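Search jobs, news and people
Reading time: 3 minutes

Night porter and breakfast assistant, Vainio Guest House

Vainio is a guest house on the harbour road in Vundine, open all year. We are looking for a night porter who will also help set up and serve breakfast. The job is permanent after a trial period and starts in September.

The shift runs from 10 in the evening until 7.30 in the morning, with a paid meal break. You will work four nights and then have three off. The rota is fixed a month ahead and can be swapped between porters if both agree in writing.

During the night you look after the front desk, let in late arrivals and answer the telephone. Most guests come off the last ferry and are in their rooms by midnight. After that the building is quiet, apart from the occasional lost key. You walk round the ground floor and the cellar at 1 and again at 4, and write both rounds in the desk book. The boiler is checked on the second round.

From 5 you work in the kitchen. The bread is delivered by Pasonance at the back door and has to be brought in and sliced. Eggs, porridge and coffee are made by you until the cook arrives at 6.15, and after that you carry and clear. In high season we serve almost 90 breakfasts, in winter far fewer.
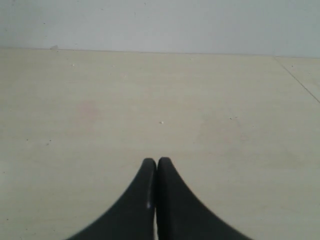 You need to be able to speak English well enough to deal with a complaint politely. Finnish or Swedish is useful but we do not ask for it. Hotel experience is welcome — we have also taken on people from shops, ferries and hospitals who did the job well. You must be able to lift a full linen bag up two flights of stairs, as the lift is switched off at night.

A food hygiene certificate is required before you start in the kitchen. If you do not have one we pay for the course and for the hours you spend on it.

Pay follows the local rate for hotel staff with the night supplement on top. You get breakfast, work shoes once a year and a bus pass for the 181, which stops outside at 9.40 in the evening. There is a staff room on the top floor which you may use free of charge for the first two months while you look for somewhere to live. Pets cannot be kept there.

To apply, send a short letter and the names of two people we can ring. Write to Jarmo Pelkonen, Vainio Guest House, 124 Harbour Road, Vundine, or hand it in at the desk. Interviews are held in the afternoon and last half an hour. We answer every letter, including those we turn down.

Comments (3)

Marsh_hen
Is the trial period paid at the full rate?

Vainio desk
Yes, full rate and night supplement from the first shift.

T. from Zetberg
Does the 181 still run in the morning after 7.30? I would be going back the other way.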